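Comparing Two Gripper Controllers in a Simulated Kitchen

Before you start

You need a working simulator install, a seven-joint arm model with a parallel gripper, and both controllers built against the same message definitions. In this guide the controllers are Ukow, which sends joint position targets, and Brarnex, which sends end-effector forces through an impedance loop. The test harness is called Trodside. It loads a scene, places the objects, runs one controller and writes a log.

The two controllers can be compared only if everything else is held fixed. Lock the physics step, the contact settings, the object masses and the random seed before the first run, and copy them into the log header. A change in contact stiffness alone can move the slip results by more than the difference between the controllers.

Step 1. Load the scene and fix the base

Start Trodside with the kitchen scene and seed 3131. Mount the arm base on its platform next to the counter and set the base joint to fixed. If the base is left free, the force controller will push the arm away from the counter during contact and the log will show a slow drift in all three axes.

Run the scene for 3000 steps with no controller attached. All objects should be at rest at the end. If one is still creeping, lower the solver tolerance and repeat. Save the settled state and use it as the start state for both controllers.

Step 2. Choose the approach pose 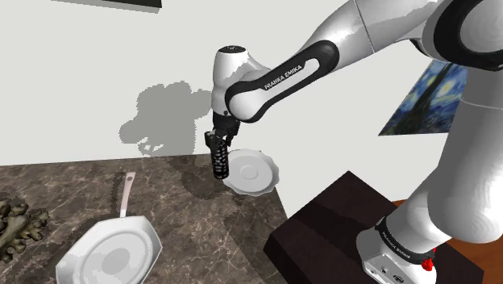
Both controllers receive the same approach pose, written as a wrist position and a gripper yaw angle. The pose is taken from the settled state and stored as a file, so neither controller does its own planning at this stage. For a saucer with a wavy rim, as on the counter by the gripper, the yaw angle matters more than it does for a plain one: a finger may meet the rim at a high point or in a dip, and the first contact force differs. Pick one angle and keep it. The finger should point down at the counter, with the wrist above it, before the descent begins.

Check the clearance between the fingertip and the counter surface in the state viewer, not by eye. Shadows in the rendered view are low resolution and are a poor guide to height.

Step 3. Set the gains

For Ukow, set the position gain first and raise the damping until the wrist stops ringing after a small step command. Then leave both alone. Do not tune on the saucer.

For Brarnex, set the vertical stiffness to 1415 newtons per meter and start with the same stiffness sideways. If the fingertip skates across the counter on contact, lower the sideways value in small steps. Record the final value. Rotational stiffness can stay at the default.

Limit the grip force to the same value for both. Ukow reads this limit from the gripper file, while Brarnex reads it from its own settings and ignores the gripper file without a warning. Check the value echoed at startup.

Step 4. Run the trials

Run 19 trials per controller. Each trial is one descent, one grasp, one lift and one hold. Trodside shifts the object slightly between trials using the seed, so trial four under Ukow and trial four under Brarnex begin from the same state. Do not skip failed trials. A skipped trial breaks the pairing for every trial after it.

Once the saucer set is complete, repeat with the frying pan. Grasp it by the handle. The load is off to one side, so this set is mainly a test of wrist torque and rotational slip. Write a new approach pose for it and store it under a separate name.

Step 5. Read the logs

Compare peak contact force, slip during the lift, and time from first contact to a stable hold. Plot them trial by trial as pairs. Averages hide the cases where one controller drops the object and the other does not.

Position control usually gives a shorter time and a higher peak force. If your logs show the reverse, check that the gripper yaw was the same in both sets, then check the force limit again.

Known problems

The log writer rounds contact forces to one decimal place in older builds. Any build from November or later writes full precision.

If a trial ends with a joint limit error, the approach pose is too close to the base. Move the object outward, save a new settled state and restart both sets.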